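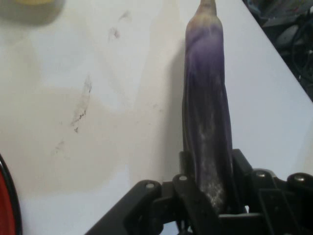
Grasp Success Is the Wrong Number to Report

Opinion
November 17, 2021

The Lindar group's report on handling fresh produce gives one figure the most prominent place: of 281 attempted grasps, the gripper closed on the item and held it in all but 16. The result is sound and the authors deserve credit for publishing their failures. It is our view, however, that the field should stop treating a held object as a finished task.

An eggplant shows the difficulty well. A long, narrow one held upright by its lower end counts as a success under the usual rule. The rule does not ask how hard the jaws press, or whether the skin will be bruised the next morning. A grocer would ask both questions first.

Myung-ja Ki, who reviewed the protocol for Zupan, has argued that damage scoring is slow and depends on the person doing it. The objection is fair. Two graders at Mokwood disagreed on 103 of 700 items in April, mostly over creases that may have been present before handling. Ha-rang Oh has since proposed that each item be graded before the grasp and again a day later, by the same person. We support this proposal, although it will lengthen every trial.

Wrist cameras already record the moment of contact in many laboratories. Those records should be released with the grades — including the grades for items that were dropped. Funding bodies can require this now, and the next round of the Bedance benchmark would be a reasonable place to begin. Until then, published success rates for soft produce should be read as rates of holding, and buyers of such systems should be told so in writing.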